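How to size up a building for a shared house (before you fall in love with it) 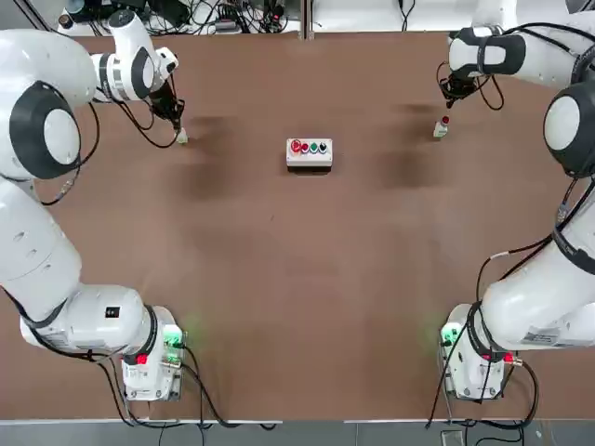 Lakshmi Sastry
Property scout for the Plesside housing group

I've been looking at buildings for our group for a good while now, and my spreadsheet has 33 properties in it. Most of them I should have crossed off in the first ten minutes. So this is the method I use these days, written up after Dewanti Yeoh asked me for it and I realised it only existed on the backs of envelopes.

You'll need the listing, a map, a notebook, and one other person who doesn't get carried away. (I get carried away. There was a mill with a walled garden and I had named the chickens.)

Step 1. Agree your dealbreakers first

Do this before anyone opens a property site. Ask everybody in the group to write down what they could not live with, as opposed to what they'd quite like. Ours came out as: no more than half an hour's walk from a train, at least one room big enough for all of us to eat in, and a bathroom on the ground floor for Gwenaël. Everything else, including my beloved orchard, went on a second sheet called "nice".

If two people's dealbreakers clash, sort that out now. It's a much easier chat when there's no actual house on the table.

Step 2. Do the dull map work

Find the building on a map and walk your week through it. Where's the bread? Where's the doctor? How does somebody without a car get home at ten at night? I write the answers down next to the listing, with the bus numbers, and I check the winter timetable too. The old school at Keltadura looked perfect until I noticed that the bus stops running in November and doesn't come back until spring.

Look at what's already going on nearby as well. A village with a choir and a repair café will be a friendlier landing than one where all the shutters are down, and you might find you don't need to build your own workshop if there's one up the road you can join.

Step 3. Split the floor area into types of room

Listings give you one big number and it tells you very little. Riltari, a former convent, was listed at 1,831 square metres, which had us all giddy. Then Quentin Le Goff sat down with the floor plan and coloured it in: bedrooms green, shared rooms yellow, corridors and stairs grey, and anything without a proper roof red. There was an awful lot of red!

Get your own crayons out and do the same. What you want to know is how many people could sleep there this winter, with the building as it stands, and how many could do so once the work is done. Keep those as two separate answers.

Step 4. Score it, but keep it simple

We give each place a mark out of 100. Half of that is for the building, and the other half is for location and how likely we are to get it at all. I tried a version with far more categories and people just stopped filling it in.

Always add a line of notes beside the score. "Lovely, but the owner wants to keep the barn" is worth more to me six months later than any number. And get at least 2 people to score separately before comparing, otherwise everyone drifts towards whoever spoke first (me again, sorry).

Step 5. Visit twice

Go once in nice weather if you must, but go again when it's raining. Take a torch. Smell the cupboards. Run a tap upstairs while someone listens downstairs, and ask when the septic tank was last looked at. Then leave the building and go and buy something in the nearest shop, as whoever is behind the counter probably knows more about the roof than the agent does.

Gladys Massawe takes the photos for us and she does every ceiling, corner by corner, which seemed fussy until we were trying to remember which house had the damp patch.

Step 6. Sleep on it, then talk

We don't discuss a place in the car on the way home any more. Everyone writes up their notes alone and we meet a few days later. Vidal, which is top of our list at the moment, got a shrug from nearly all of us on the day and has crept up ever since.

If you want a blank copy of the scoring sheet, drop me a line and I'll send it over. It's a bit scruffy and the colours don't print well.

Contact us | © Plesside housing group 2023 | Back to top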